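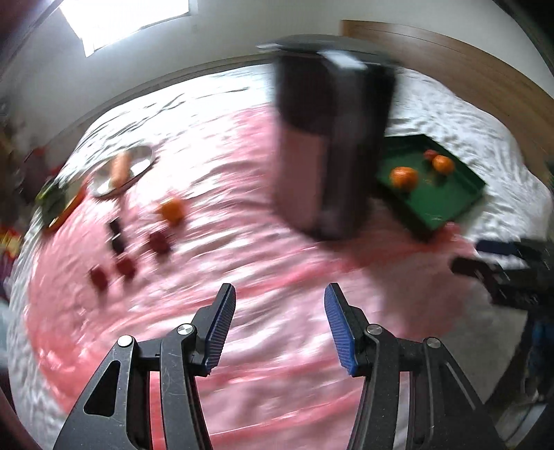

How long can I keep apples and oranges in the same bowl before they go bad?

Jummai Yusuf
Four days on the counter is what I plan for, and then whatever is left goes in the fridge. Apples give off ethylene gas, which speeds up ripening in other fruit. Oranges don't ripen much after picking, but they can pick up an off taste and mold sooner if they sit against apples in a warm kitchen. In the fridge, keep the apples in one drawer and the oranges in the other. Oranges do better in a mesh bag than in a sealed plastic one, where moisture collects on the peel.

Check the apples first. A bruised one gives off more gas than a sound one — take it out and use it that day.

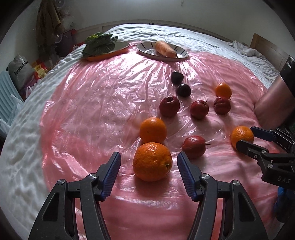
An apple that has gone wrinkled has lost water. If it smells fine and has no soft brown spots, it can still be cooked. I peel mine, cut them up and simmer them with a little water for 17 minutes. An orange with any mold on the peel goes in the trash, and I wipe down the ones that were touching it.

Tobiloba Eze
Agree with most of that. I bought a bag of apples at the Firach market in February and the last of them were still crisp in April, kept in the bottom drawer with a damp paper towel. The variety matters a lot. Thin-skinned ones went soft on me in no time.

I don't wash anything until I'm going to eat it. Also keep potatoes somewhere else — apples in the same cupboard made mine taste off.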